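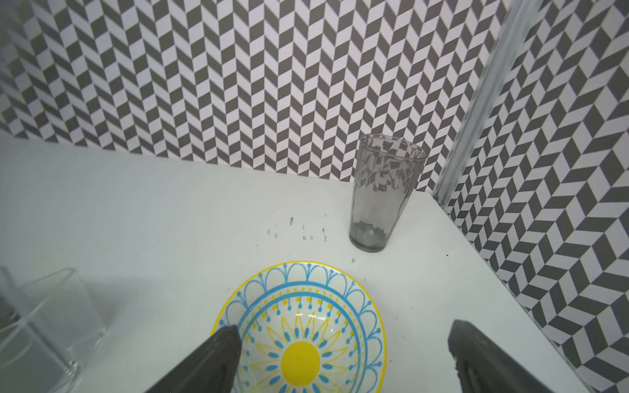
Weiße Tischfläche vor grau-weiß gemusterten Wänden.

Zwischenbericht zum Projekt Rovis: Prävention und Beratung bei Straftaten nach Online-Kontakten

Berichtsstand: 30. Oktober

1. Anlass und Auftrag

Das Projekt Rovis berät Menschen, die nach einer Verabredung über eine Kleinanzeigen- oder Kontaktplattform beraubt, bedroht oder betrogen wurden. Träger ist der Verein Trudar. Die Förderung umfasst die Beratungsstelle, das Infotelefon und die Schulungen für Multiplikatoren. Der Bericht folgt der Gliederung aus dem Zuwendungsbescheid. Der Zahlenteil zu den Sachkosten geht gesondert zu.

2. Beratung

Im Berichtszeitraum wurden 92 Personen persönlich oder telefonisch beraten. In 70 Fällen ging es um Betrug beim Kauf oder Verkauf gebrauchter Gegenstände, meist Mobiltelefone und Fahrräder. Die übrigen Fälle betrafen Bedrohungen, Erpressung mit Bildern und Raub bei der Übergabe.

Elf Ratsuchende wurden auf eigenen Wunsch zur Anzeigenerstattung begleitet. Die Wartezeiten auf der Wache waren dabei sehr unterschiedlich. Mit der zuständigen Dienststelle ist vereinbart, dass begleitete Termine künftig vorab telefonisch angemeldet werden. Die Absprache gilt seit Anfang Oktober und wird von beiden Seiten eingehalten.

Schwierig bleibt die Beratung bei Erpressung mit Bildern. Viele Betroffene melden sich erst, nachdem sie bereits gezahlt haben, und wollen keine Anzeige erstatten. Für diese Gruppe wurde ein eigenes Merkblatt erstellt. Es behandelt die Sicherung von Chatverläufen, die Meldung beim Plattformbetreiber und das Sperren von Konten.

3. Infotelefon und Website

Die Website des Projekts wurde 2139 Mal aufgerufen. Am häufigsten gelesen wurde die Seite zur sicheren Übergabe. Das Infotelefon ist an drei Nachmittagen in der Woche besetzt. Abends läuft ein Anrufbeantworter, Rückrufe erfolgen am nächsten Werktag. Die im Antrag vorgesehene Abendsprechstunde konnte noch nicht beginnen, die halbe Stelle dafür ist weiterhin unbesetzt. Die zweite Ausschreibung läuft.

4. Übergabepunkt Gokance

Im Einkaufszentrum Gokance wurde ein Übergabepunkt für private Verkäufe eingerichtet. Er liegt neben dem Infoschalter und ist während der Öffnungszeiten zugänglich. Das Center-Management stellt die Fläche kostenfrei zur Verfügung. Die Beschilderung wurde verspätet geliefert und musste wegen eines Fehlers in der Telefonnummer einmal neu gedruckt werden. Die Mehrkosten trägt die Druckerei.

Ein zweiter Übergabepunkt war im Stadtteilhaus Ruawai geplant. Dort ist die Frage der Haftung bei Beschädigungen noch offen. Der Entwurf einer Nutzungsvereinbarung liegt dem Haus seit September vor.

5. Schulungen

Durchgeführt wurden Schulungen für Schulsozialarbeit, Seniorenberatung und das Personal zweier Bibliotheken. Die Rückmeldebögen zeigen, dass der rechtliche Teil als zu lang empfunden wurde. Er wird gekürzt, dafür kommt eine Übung zum Erstgespräch hinzu. Eine weitere Schulung musste wegen Krankheit verschoben werden.

6. Abweichungen vom Antrag

Die Personalkosten liegen wegen der unbesetzten Stelle unter dem Ansatz. Wir beantragen, die nicht verbrauchten Mittel teilweise für Dolmetscherleistungen zu verwenden. Der Bedarf ist höher als erwartet, vor allem bei Begleitungen zur Polizei. Ein Formblatt zur Umwidmung liegt bei.

7. Nächste Schritte

Besetzung der Stelle für die Abendsprechstunde
Abschluss der Vereinbarung mit dem Stadtteilhaus Ruawai
Nachholtermin der ausgefallenen Schulung
Übersetzung des Merkblatts zur Erpressung mit Bildern

Wir bitten um Rückmeldung zur Mittelumwidmung vor der nächsten Auszahlung.

Trudar, Projektleitung Rovis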